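Anyone used the Tiltum hand grippers?
Asked by Radek Skála

Thinking of hiring a pair from Skoltel. Do they cope with small parts, or is it all big blocks?

Shirley Clegg
Had mine since May and I love them! Small bits are fine once your wrists get used to it - I do drawers with them all the time. The foam pads go scruffy though, so ask for spares.

Traian Tudose
Dunno, never tried small stuff. Hire was 47 a day for me.

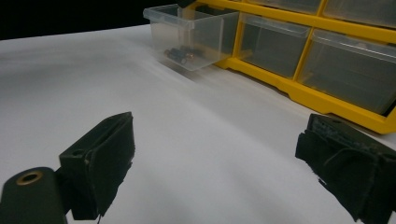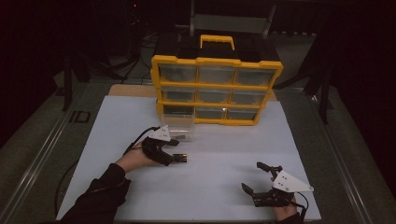
Yellow organiser, one drawer out on the table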